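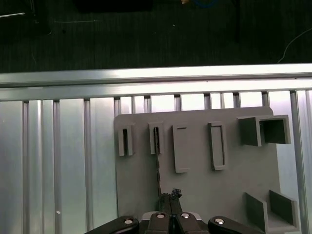
Dennis Sang은 지난 시간이 끝난 뒤 게시판에, 소설에서 대화가 길어지면 독자가 누가 말하는지 놓치게 되는데 그렇다고 매번 "말했다"를 붙이자니 문장이 촌스러워 보인다고, 도대체 어느 쪽을 참아야 하느냐고 물었습니다. 참 반가운 글이었어요. 사실 이번 주에는 시점 이야기를 하려고 했는데, 이 글을 읽고 마음이 바뀌어서 대화문을 먼저 다루기로 했습니다. 시점은 다음 주로 미룹니다. 이미 예습해 오신 분들께는 미안합니다만, 예습한 것이 어디 가지는 않으니까요.

단편 창작 입문, 강의 노트 6
대화문과 지문
2021년 5월 25일

1. "말했다"는 눈에 잘 띄지 않습니다

처음 쓰는 분들이 가장 많이 걱정하는 것이 반복입니다. 그래서 "말했다" 대신 "내뱉었다", "읊조렸다", "쏘아붙였다", "되뇌었다"를 돌아가며 씁니다. 저도 오래전에 그랬습니다. 제 첫 단편을 다시 꺼내 보면 두 사람이 국밥을 먹으면서 어찌나 읊조리고 되뇌는지, 밥은 언제 먹나 싶을 정도예요. 독자는 "말했다"를 쉼표처럼 지나갑니다. 하지만 "읊조렸다"에서는 한 번 멈추지요. 멈추게 할 만한 대목이라면 쓰시고, 아니라면 그냥 "말했다"로 두세요.

다음 두 가지를 소리 내어 읽어 보시기 바랍니다.

가)
"버스 끊겼대." 정수가 투덜거렸다.
"걸어가면 되지." 누나가 대꾸했다.
"비 오잖아." 정수가 항변했다.

나)
"버스 끊겼대." 정수가 말했다.
"걸어가면 되지."
"비 오잖아."
누나는 벌써 신발 끈을 묶고 있었다.

나)에서는 둘째 줄부터 이름이 없는데도 헷갈리지 않습니다. 두 사람이 번갈아 말한다는 약속을 독자가 알고 있기 때문입니다. 다만 이 약속은 그리 오래가지 않아요. 제 경험으로는 대여섯 줄쯤 지나면 한 번은 이름이나 동작을 넣어 주는 편이 좋습니다. 사람이 셋이 되면 이 약속은 아예 통하지 않으니 더 부지런히 알려 주어야 하고요.

2. 동작으로 말하는 사람 알리기

누나가 신발 끈을 묶는 문장을 다시 보겠습니다. 이 한 줄은 누가 그 자리에 있는지 알려 주고, 누나가 정수의 말을 듣지 않기로 했다는 것도 알려 줍니다. 이런 문장을 우리 수업에서는 편의상 "곁동작"이라고 부르겠습니다. 정식 용어는 아니니 다른 수업에 가서 쓰시면 선생님이 갸우뚱하실지도 모릅니다.

곁동작에서 조심할 것은 고개와 한숨입니다. 고개를 끄덕이고, 고개를 젓고, 한숨을 쉬고, 창밖을 보는 문장은 누구의 이야기에나 들어갈 수 있습니다. 지난 과제 16편을 읽는데 한숨이 어찌나 많던지 제가 다 숨이 찼습니다. 그 인물이 그 장소에서만 할 법한 일을 찾아보세요. 세탁소 주인이라면 말을 하다가 옷걸이 방향을 맞출 수도 있고, 낚시꾼이라면 상대의 얼굴은 보지도 않고 찌만 볼 수도 있겠지요.

3. 말투로 구별하기

우리말에는 높임법이라는 고마운 도구가 있습니다. 한쪽이 존댓말을 하고 한쪽이 반말을 하면 이름표가 거의 필요 없습니다. 그리고 그 말투가 바뀌는 순간은 그대로 사건이 됩니다. 읽기 자료로 나눠 드린 「Drirnville의 겨울」 14쪽에서 하숙집 주인이 처음으로 "자네"라고 부르는 대목을 기억하시나요? 앞에서 내내 "선생"이라고 부르다가 딱 한 번 바뀝니다. 번역본이라 원문에서는 어떻게 처리했을지 저도 궁금한데, 번역자가 그 자리를 위해 참 오래 아껴 두었구나 싶었습니다.

사투리는 조금 다릅니다. 들리는 대로 다 적으면 읽기가 힘들어져요. 어미 한두 개와 그 사람이 자주 쓰는 낱말 하나면 충분할 때가 많습니다.

4. 간접화법도 잊지 마세요

모든 말을 따옴표에 넣을 필요는 없습니다. 인사, 주문, 길 묻기 같은 것은 "둘은 안부를 나누고 자리에 앉았다"로 넘어가도 됩니다. 반대로 중요한 말을 일부러 간접화법에 숨기는 방법도 있습니다. "그날 저녁 아버지는 집을 팔았다고 했다." 따옴표가 없으니 아버지의 목소리가 멀게 들리지요. 듣는 사람이 얼마나 멍해졌는지가 그 거리에서 느껴집니다.

그러니 Dennis 씨의 질문으로 돌아가면, 저는 "말했다"를 참는 쪽에 한 표를 던지겠습니다. 촌스러움은 퇴고하면서 덜어낼 수 있지만 길을 잃은 독자는 좀처럼 돌아오지 않더라고요. 물론 다르게 생각하시는 분도 계실 테니 게시판에 이어서 써 주세요.

과제

두 사람이 물건 하나를 두고 다투는 장면을 830자 안으로 써 오세요. 조건은 "말했다"를 두 번까지만 쓰는 것, 그리고 다른 발화 동사는 쓰지 않는 것입니다. 한숨도 이번만은 금지입니다. 다 쓴 뒤에는 꼭 소리 내어 읽어 보시고, 읽다가 혀가 꼬이는 곳에 연필로 표시해 두었다가 그대로 가져오세요. 고쳐 오지 않으셔도 됩니다. 그 자리를 같이 들여다볼 생각입니다.

읽기 자료를 못 받으신 분은 복사본이 두 부 남아 있으니 쉬는 시간에 말씀해 주세요. 다음 주에는 같은 책 80쪽부터 이어서 읽습니다.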